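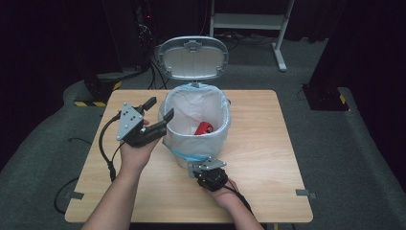
A small lidded trash can with a white bag folded over the rim. The lid stays fully open while the bag goes in or comes out.

Small trash cans: bags that stay put and lids that close

A desktop or countertop trash can holds very little, so it gets emptied more than any other can in the house. Most of the trouble people have with one comes down to the bag. It slides down inside, it bunches under the lid, or it traps air and sits halfway up so the can is full after two tissues. The tips below are for the little cans with a hinged lid, the kind that sit on a desk, a vanity or the end of a kitchen counter. They work for the bigger step cans too.

Picking the bag

Measure around the outside of the rim with a piece of string. The mouth of the bag, laid flat, should be a little more than half that length. If it is a lot more, you will have extra plastic to gather. If it is less, the bag will split when you stretch it over.

For depth, the bag needs to reach the bottom and still leave enough to fold down over the outside. My can is 12 inches tall on the bathroom floor and I use a bag that is 14 inches wide and a good bit longer than the can. The one on the counter is much smaller and takes the thin rolls sold for diaper pails and cars. I have bought Danmont rolls and store-brand rolls and could not tell them apart in use.

Thin bags are fine for paper, cotton balls, pencil shavings and tea bags that have been squeezed out. For anything with a point, such as skewers or snapped plastic, wrap it in a piece of newspaper first.

Putting the bag in

Set the can on a table. Doing it on the floor means bending over and working with one hand.

Open the lid as far as it goes. If the lid will not stay back by itself, turn the can so the lid leans on a wall.

Shake the bag open and push your fist down to the bottom of the can with the bag over it. This gets the air out. If the bag keeps puffing up, lift one edge, let the air go, and press down again.

Fold the top over the rim all the way around, then pull it down evenly. Start at the hinge, where space is tight, and finish at the front.

Gather any slack on one side and twist it. Tuck the twist up under the fold, or knot it if the bag is much too big. A wide rubber band around the outside of the can, over the folded plastic, also holds it. Leave the band on the can between bags so you are not hunting for it.

Close the lid once to check. If it springs back up, there is too much plastic at the hinge or under the front catch. Smooth those two places flat.

If the bag shows and it bothers you

Some cans have a lift-out ring or an inner bucket. With those, the bag folds over the inner part and the outside stays clean. For a can without one, trim the overhang with scissors after the bag is in, leaving two or three inches. Don't trim it shorter than that or it will slip in the first time something heavy is dropped on it.

Spare bags

Keep them in the bottom of the can, under the one in use. Five or six folded flat take up no room in a small can. On the counter can I keep them in the drawer underneath, as damp gets to them otherwise.

Cleaning

Every few weeks, wash the empty can in the sink with dish soap and warm water. An old toothbrush gets into the hinge and the groove on the underside of the lid, where dust and coffee grounds collect. Dry it well before the next bag goes in. A wet can makes the bag stick to the sides, and then it tears on the way out.

For smell, sprinkle a spoonful of baking soda on the bottom of the can, below the bag. Change it when you wash the can. White plastic that has gone yellow from tea or makeup will usually lighten with a paste of baking soda and water left on for 23 minutes or so, then rinsed. It won't bring back plastic that has yellowed from the sun.

Taking the bag out

Unfold the top, draw the edges together and press gently to let the air out before you tie it. Lift straight up. If it catches, don't pull harder. Tip the can on its side and slide the bag out.

Put the new bag in right then. An unlined can gets used anyway, and then you have it to wash.

Recent tips
Getting sticker residue off glass jars
How to fold a fitted sheet on a small bed
Drawer dividers from cereal boxes
Descaling a kettle with vinegar
What to keep under the kitchen sink
Storing plastic bags so they don't take over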